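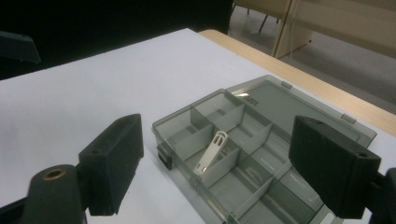 **Drilach: use of hand-held grippers suspended after finger pad fault**

Condia has suspended work with its Zindside hand-held grippers at the Drilach site following an incident in July in which a finger pad came away from its mounting during a session and an operator's thumb was pinched. The operator received first aid on site and returned to normal duties the following morning.

The incident took place shortly after 10.40 am at one of the small-parts tables, where operators work with a gripper in each hand. According to the incident report, the left pad of one gripper shifted on its mounting as the fingers were being closed. The operator reached across to steady it before releasing the trigger, and the pad turned under load. The session was stopped at once and both grippers were taken out of use.

An inspection of all 65 grippers held at Drilach was completed later the same week. It found 3 with a pad that could be moved by hand. In each case the retaining screw had been fitted without the locking compound called for in the assembly sheet. All of them, including the one involved in the incident, had been returned to the tables after having their pads replaced in the site workshop. No fault was found in grippers still fitted with their original pads.

Condia has confirmed that the workshop was using an earlier version of the assembly sheet, which made no mention of the compound. The earlier version has been withdrawn.

**Effect on recorded work**

The small-parts tasks are recorded so that the movements can later be used to train the company's robot arms. The recordings rely on a measured distance between the two finger pads, and a pad that has moved on its mounting will give a false reading. The error is small when the fingers are wide apart and becomes more serious as they close on something narrow. 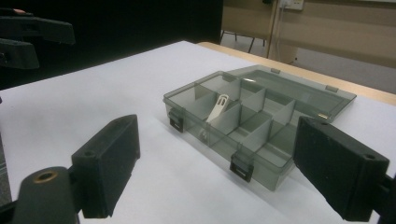
*Small-parts work at Drilach with a divided organiser box and a white plastic piece in one compartment.*

Recordings made with the affected grippers have been set aside. A first check compared the logged finger opening with the known width of the parts being handled, and differences of up to 2 millimetres were recorded. That is enough to make a closed grip appear open in the data. The organiser box tasks are considered the most exposed, as the parts are slim and the space between the partitions leaves little room for error. Tasks involving larger items will be reviewed afterwards.

Minttu Harju, head of site safety at Condia, said that the injury was minor but that the route by which it came about was being treated seriously.

"A pad was replaced, the gripper looked right, and it went back to the table," she said. "Our checks at that stage covered the electronics and the camera. They did not ask anyone to put a hand on the pad and try to turn it. They do now."

She added that the operator had acted as most people would when a tool shifts in the hand, and that no criticism was attached to that response. Training will be amended to make clear that the trigger should be released and the gripper put down before any part of it is touched.

**Return to service**

Grippers will be released in batches. Each must have both pads removed, the screws cleaned and refitted with compound, and the assembly left for 60 minutes before it is tested. The test consists of a turning load applied to each pad by a second member of staff, followed by a check of the measured opening against a gauge block. The result is to be entered on the gripper's own card – not, as before, on a shared workshop list.

Mbwambo, which supplies the pads and screws, has been informed of the findings and has been asked to pack the compound and a copy of the current assembly sheet with every replacement set. Condia has not reported any defect in the parts themselves.

Operators who have noticed movement, noise or uneven closing in a gripper at any time since the start of the year are asked to report it to the site safety office, even if the gripper has since been repaired. Reports may be made without giving a name. Staff should quote the number on the underside of the handle where they have it.

A full account of the incident will be sent to team leaders once the review of the recordings has been finished. Until then, grippers without a signed card are to remain in the locked cabinet beside the workshop.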